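Prendden Home Bakers mailing list
Archive > Starters and sourdough
Re: Baking without a stand mixer, and how much to make

From: Anathi Jacobs
Date: 2020-03-22

Yolanda Escobedo wrote:

> I have 1000 grams of bread flour left and the store on the corner is out
> again. My usual recipe makes one big loaf but we don't finish it before
> it goes stale. Is it better to bake two small ones and freeze one, or
> keep the dough in the fridge? Also my mixer died in November and I never
> replaced it. Do I need one for a wetter dough?

Yolanda,

You don't need the mixer. I have used a bowl and a wet hand for years. Mix flour and water until no dry bits are left, cover it, and leave it alone for half an hour before you add the salt and starter. Then fold it over on itself every thirty minutes, four times. It will look bad after the first fold and fine after the third.

On the amount, I would use 692 grams of your flour now and keep the rest to feed the starter. With that much I use 450 grams of water and 111 grams of starter, plus 14 grams of salt. It makes two small loaves. If your flour is whole wheat, add a bit more water, a spoonful at a time. 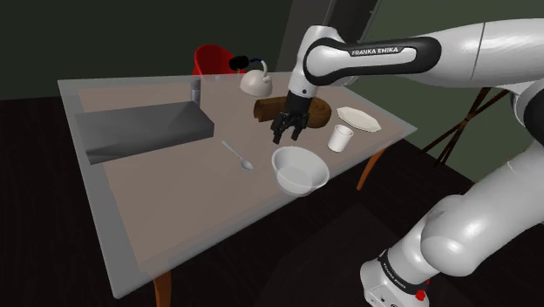

Freezing works better for me than holding the dough in the fridge. After two days in the cold my dough gets slack and too sour for the kids, though Horacio Zúñiga on this list keeps his for four and likes it that way. Let the loaf cool all the way through first, at least three hours. I slice before freezing so we can take out what we need. If you would rather freeze it whole, pick it up near the middle, like the brown loaf in the picture, and see if it sags. Mine sag when I have bagged them too soon, and then there is ice in the bag. Double bag it and press the air out. I try to use it within a month.

For the oven, I preheat a covered pot at 475 F for 45 minutes. Bake 25 minutes with the lid on and 15 with it off. Small loaves brown quickly at the end, so check at ten. If you don't have a pot, a sheet pan with a second pan of hot water on the rack below will do. The crust is thinner but the kids prefer it.

Eulalia Quiroga posted a rye version a while back that also makes two. I can't find it in the archive. Eulalia, if you are reading, please send it again.

I have spare starter if you want some. I can leave a jar on the porch.

Anathi

3 replies in this thread
Share (2)

Get the list digest by email. Enter your address to subscribe.
This site uses cookies to keep you signed in. Accept | Settings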